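Teaching by doing, badly
18/12/2018

I have spent most of my working life avoiding jobs that need steady hands, so naturally I now spend my afternoons in a black tent at Skambridge, showing two robot arms how to deal with a cup, a plate and a small orange-red thing we call the pepper. It may be a tomato. The robot has never asked.

The idea is simple enough. I move a pair of handles, the arms copy me, everything gets recorded, and later a computer chews on the recordings until it can do the job without me. Each go is called a demonstration, a generous word for some of mine.
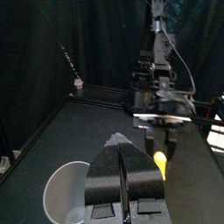
My first day I managed 30 keepers. Grigore Cârstea, who trained me, did 106 in the same number of hours while eating a pretzel. His advice was to stop thinking about my hands and think about the fingertips of the gripper, and it did help, though I went home and picked up my toothbrush as if it might explode.

What gets you is the missing sense of touch. You close the fingers and nothing comes back through the handles. Is it held? Is it squashed? You go by eye, and your eye is a liar about depth, so you learn to creep in low and slow. Then Grigore reminds you that the robot will learn the creeping too. If I dither for 3 seconds over a cup, some future machine will dither for 3 seconds over a cup, forever, in my style. 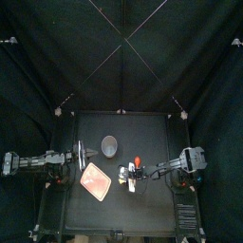 Cup in the middle, plate at an angle, both arms over the table.

The other rule is variety. Move the cup a bit, turn the plate, put the pepper somewhere annoying. Left to myself I put things back in the same spot every time, like a man setting the table for one. Darlow, where I worked before, would have called that consistency and given me a mug. 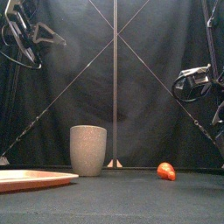
My total stands at 154, and I have thrown out nearly as many. The worst are the ones that go fine until the last moment, when I relax and let go too early. I've started talking to the left arm when that happens. The right one I don't trust yet.

We pick it up again in January, with a new set of objects. I have asked for something with a handle.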